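4.2 How the posts were gathered

We began with a rather simple wish, which was to know what small firms say to their followers when they are not trying to sell them anything. By this we mean the birthday greetings, the office dogs, the quizzes and the little jokes that fill the gaps between one product launch and the next. Earlier work, including our own, has tended to treat such posts as padding and to set them aside before the real counting starts. We have come to feel that this was a pity, and the present section explains how we tried to put it right.

Four firms kindly gave us access to their full posting records: Zosden, which runs a chain of gyms; Mernent, a maker of garden furniture; Sani, a bakery with a busy online shop; and Trorkska, which sells outdoor clothing. Between them they had published 1,956 posts in the period we looked at. Each post was saved together with its caption, its picture and the replies it had drawn by the end of October, and anything published as a paid advertisement was taken out at this stage and kept in a separate file.

The two authors then read every caption on their own and marked it as playful, plain or mixed. A caption was marked as playful if it held a pun, a tease, a made-up claim that readers were clearly meant to see through, or a question asked purely for fun. We did not require that the joke be a good one — a mercy to all concerned, ourselves included. Where we disagreed, Ebere Jibrin and Åsmund Haugen, who had both spent a good many years writing captions for a living, were asked to settle the matter between them, and they were generous enough to write a line or two on each case. Their notes proved so useful that we return to them in Section 5.

Pictures were handled more lightly. We recorded only the main subject, in a word or two, and whether the caption made any mention of it. A close view of a weight plate such as the one in Figure 3, for instance, would be entered under "equipment", whatever the words beside it happened to say.

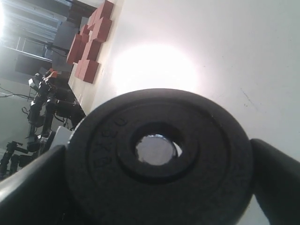

Figure 3. A black cast-iron weight plate with raised lettering, entered under "equipment".

4.3 Talking to the people behind the posts

Counting captions tells us very little about how they came to be written, and so we also held 14 interviews with staff at the four firms, each lasting 60 minutes. We asked people to choose two posts they remembered fondly and one they would rather forget, and to talk us through who had suggested the idea, who had seen it before it went out and whether anything had been changed along the way. The forgettable ones led to much the longest conversations. Several people had kept their early drafts and were happy to share them — these are discussed, with names removed, alongside the findings on tone in Section 6.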